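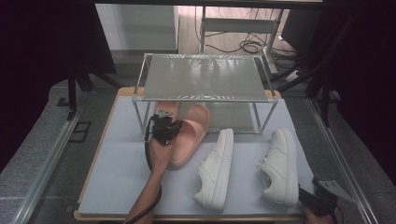

Pink slides by the rack.

Teltmont women's basketball thread, second half of the Cernusari game. Posting as I go through my notes.

Thaís Conceição picked up her fourth foul with just under nine minutes left and the coach left her in. I would have sat her for a couple of possessions. She finished the game without a fifth.

The play everyone is clipping is the timeout. Lucimara Moura missed a wide open Conceição in the corner, and Conceição let her hear it all the way to the bench. Moura looked at the floor and took it.

Next possession, same set, same corner. Moura threw the pass this time and Conceição hit the three. They did not look at each other going back on defense.

Moura was asked about it after. "She was open. I have to see that." She got one follow-up and gave the same answer – then a question about her ankle, which she says is fine.

That was career game 172 for Moura, all with Teltmont. She had 4 turnovers, and 2 of them came in the first three minutes.

Cernusari went zone for most of the third quarter and it worked. Teltmont settled for long jumpers until Conceição started flashing to the middle.

Attendance was 572. Good for a December game with a late tip, and the visiting section was full.

Rebounding is still a problem. Cernusari's last two baskets in regulation were both putbacks, and the second one nearly sent it to overtime.

Wusulport is next, on the road. They press the whole game, so Moura will have the ball a lot. I'll have a preview up before then.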